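Home About Archive Subscribe

The decluttering course and me

4 min read

My sister-in-law signed me up for Sadudora in April, as a birthday present. It's an online decluttering course, three modules, with a workbook you print yourself. The sign-up page says graduates get rid of up to 278 things in the first month. I would like to know who is counting, and whether a paper clip is a thing.

I did the work, mostly. Module one is all video. Mawar Gunawan, who teaches it, stands in a very pale kitchen and talks about "visual noise." She's good company, I'll give her that. But her kitchen has no mail in it. No chargers, no half bag of dog food, no coupon for a place that closed. I don't believe anybody cooks there.

Module two is bins. You sort everything you own into bins by type, and then you "sit with" each bin. I sat with the batteries for a while. Nothing came to me.

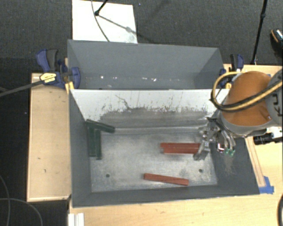 Bins, scuffed and doing their job.

The course sends you to a shop called Korletey for its bins, 20 dollars apiece, and I counted the links in the workbook before I bought any. Make of that what you like. I went to the hardware store in Plinddale instead and came home with gray tubs at a quarter of the price.

My real complaint is with module three, where you're told a tidy house will make you sleep better, spend less and argue less. Where does that come from? There's no source in the workbook. I wrote and asked, and got a cheerful reply with a discount code for Flirneo, their planning app.

The hall closet does look better – I can reach the vacuum without moving the ironing board. I slept the same. We argued on Saturday about where the scissors had gone.

They were in a bin.

178 shares 3 comments

Older post Newer post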